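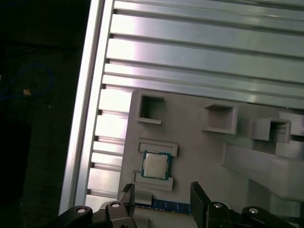

February 9, 2022

Budget day. Graham Furnival wants the equipment list for the next round by lunch, so I have spent the morning beside the bench with a calculator, which is as close to automation as my own job gets.

Wanted, in order of how loudly people are asking:

Fingers. The flat black ones do for the memory and the CPU, but we have no spares, and Clegg quote 4 weeks on a new pair. Two pairs, please. £80 each. Barry Bainbridge says he can print them for nothing. Barry's nothing has so far cost us a spool and a weekend.

Second fixture tray. The grey printed one carries the CPU slot and the square holders on a single base, so every time somebody wants to shift a holder by a hair the whole lot has to be printed again. I'd like the next one split into separate pieces that bolt down to the slotted plate. The plate has more grooves than we shall ever use. Filament only, call it £200 with the inevitable failures.

Practice parts. Dead processors and dead memory, by the box. Pemico will sell us scrap by weight. Graham asked whether we couldn't just be careful with the ones we've got. Noted.

Light. The overhead one bounces off the aluminium and the wrist camera gets white glare on the plate and murk off to the side of the rail. Enetti do a diffuser panel. Griltent do the same panel with a different sticker and a longer invoice. Enetti, then.

Cable clips. Cheapest item here and the one I expect to be argued over longest.

Not asking for: a second arm. I did ask in December and was told to come back with a utilisation figure. I have one now and would prefer it stayed in this notebook.

Barry wants a force sensor added. Told him to get his own quote and write the paragraph himself. He's gone quiet, so either he's writing it or he's printing fingers.

To do: ring Clegg about carriage, check whether scrap parts come under consumables, find the tray drawing with the right slot width on it (there are 2, and both say final).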